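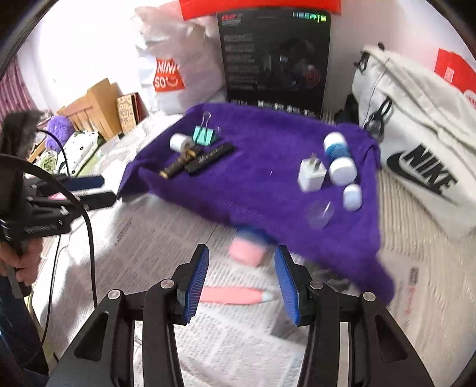 ## 4. What the Opening Match Is For

### 4.1 A job with no name

When we began talking with wrestlers about the first match of the evening, we expected a fairly short conversation. The literature on professional wrestling has always looked toward the top of the card, and it is easy to see why: the main event has the title belt, the long feud, the crowd at its loudest, and usually the people whose names sold the tickets. The opener, by comparison, gets a line or two in most studies, often as the place where beginners are put until they are ready for something better. We held more or less the same view ourselves when we drew up our interview guide, and it took only a few evenings of listening to see that the guide would have to be rewritten.

Almost everyone we spoke with had strong feelings about opening matches, and those feelings were a good deal warmer than we had been led to expect. Of the 42 wrestlers, referees and bookers interviewed for this study, most had worked an opener at some point in the previous year, including several who were well established and could easily have asked to go on later. They talked about it as a job in its own right, with its own skills and its own ways of going badly wrong, even though there is no settled word for the person who does it. "Curtain jerker," the old backstage term, was known to all of them and liked by hardly any. One referee told us that she would never say it in front of the younger wrestlers, having had it said in front of her often enough.

This section draws on those interviews, on our own notes from ringside, and on the collection of more than 600 printed show programs described in Section 3. The programs come from six promotions, all of them small, and all of them running shows in rented halls, school gyms and fairgrounds. Two of the six, Tuketti Wrestling and Trevanico Pro, kept their programs with real care and so take up more than their share of what follows. We have tried to say so wherever a point rests mainly on one or the other.

### 4.2 Teaching the room

The first thing an opening match does, in the account our interviewees gave, is teach the audience how to be an audience. This may sound odd to a reader who has grown up with televised wrestling, where the crowd arrives already knowing the chants. At a hall show in a town like Zetham, though, a good part of the house may be seeing wrestling in person for the first time. There are grandparents who have brought children, people from the firm that sponsored the raffle, teenagers who came along because a friend was going. They don't yet know whether it is all right to boo. They aren't sure how close they may stand to the rail, or whether the man shouting at them in the third row is part of the show or simply having a bad evening.

The villain in the opener carries most of this teaching. A booker for Tuketti explained it to us at some length, and we give the gist of it here. The villain should come out first, slowly, and pick an argument with somebody who looks as if they would enjoy it. He should insult the town, but gently, and about something that everyone in the town already complains about (the parking in Zetham was mentioned by three different people, always with great affection). By the time the hero's music starts, the room should have had one chance to boo and should be pleased with itself for having taken it. If that has happened, we were told, the match itself can be quite simple. If it hasn't, no amount of athletic ability is likely to rescue it.

We saw this go right many times and go wrong a few. At one January show the opening villain chose to make fun of the local high school, without knowing that the school had just lost its gym roof in a storm and that many of the families in the room had spent the week moving equipment. The hall went very quiet. His opponent, a patient and experienced man, took a headlock and held it for what felt like a very long time while the two of them, as he told us later, worked out what on earth to do next. They settled on some clowning with the referee, and little by little the room came back to them. Both men were still a bit shaken when we spoke with them afterward, and both were keen that we should understand it as an ordinary hazard of the work. 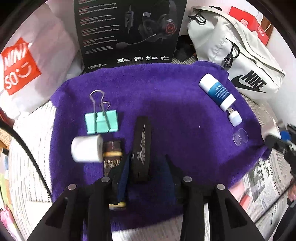 *Figure 3. Slim, dark box lettered "Horizon," with a purple towel and a large black headset box.*

### 4.3 What must be left alone

The second part of the job is harder to see from the seats, and we might well have missed it if we had relied on our ringside notes. The opener has to leave things alone. Every card has a limited stock of surprises, and the wrestlers who go on first are trusted not to spend any of them. In most of the promotions we studied there were clear understandings about this, passed along by word of mouth in the dressing room before the doors opened. An opener would stay inside the ring and would not brawl out through the chairs. It would not use a weapon, it would not end in a count-out if a later match was going to, and it would leave the top rope to others unless the booker had said otherwise.

Younger wrestlers found these limits frustrating, and they said so with feeling. Many of them had trained hard on exactly the kind of high-flying moves they were now being asked to keep in their pockets. A trainee at the Hnatiuk gym, where Trevanico Pro has long sent its newcomers, described spending a whole summer learning a moonsault and then working opener after opener in which her most daring move was an arm drag. She laughed about it, and she had clearly told the story before, but she went on to say something that we heard in one form or another from a good many people at her stage. She had begun to notice how much an arm drag could do. With nothing bigger to reach for, she had to get her reaction from timing and from her face, and from whether she let the crowd catch up with her before she moved on to the next thing.

The older wrestlers were, on the whole, happy to keep it simple. For some this was a matter of sore knees, and they were cheerful about admitting it. Others spoke about the opener as a sort of courtesy paid to everyone else on the card. A wrestler who had been with Tuketti since 2000 said that he could always tell how the rest of a night would go by how the opening pair walked back through the curtain: whether they looked as if they had been trying to win the evening for themselves or had been thinking about the people who were still lacing up their boots.

### 4.4 Reading the programs

The programs bear a good deal of this out, with some limits that should be kept in mind. A printed card tells us who was meant to appear and in what order. It does not tell us what happened when a van broke down, or when somebody's connecting flight was late, and our interviewees made it plain that such things happen constantly. Where a program had been corrected by hand we followed the correction. Otherwise we took the printed order as a record of what the promoter had planned, and for our purposes the plan is of real interest.

What stands out most is the mixture of experience. We had expected to find newcomer facing newcomer, and this pairing is certainly there, especially in the older Trevanico programs. It becomes less common as the years go by, and its place is taken by a pairing of one newcomer with one wrestler of long standing. At Tuketti this had become so regular that the same handful of veterans turn up in the opening slot again and again, each time across from a different and much less familiar name. When we showed a run of these cards to the booker, she was amused, and a little surprised at how tidy it looked on paper. She had never thought of it as a policy. She simply wanted somebody out there who could talk the new one through it.

That talking-through is worth dwelling on a little, as it connects to the discussion of apprenticeship in Section 2. Training schools teach falls, holds and footwork, and they teach them well. They have a much harder time teaching what it is like to have strangers looking at you. Several of the veterans described murmuring to a nervous partner all the way through a match, telling them to breathe, to look up, to wait, to let the little boy on the left have his shout before carrying on. In a main event there would be little room for this kind of patience. In the opener the stakes are low enough, and the crowd forgiving enough, that a long pause can be made to look like part of the story.

There is one group for whom our material is thin, and we would be glad to see someone take it up. Tag team openers appear in the programs of all six promotions, but few of the people we interviewed had worked them often, and their accounts did not agree with one another. Some thought four people in the ring made the teaching of the room much easier, with more characters for the crowd to take sides over. Others felt that first-time spectators lost track of the tag rules and went quiet out of plain confusion. We return to the tag rules, and to how ring announcers explain them, in Section 5.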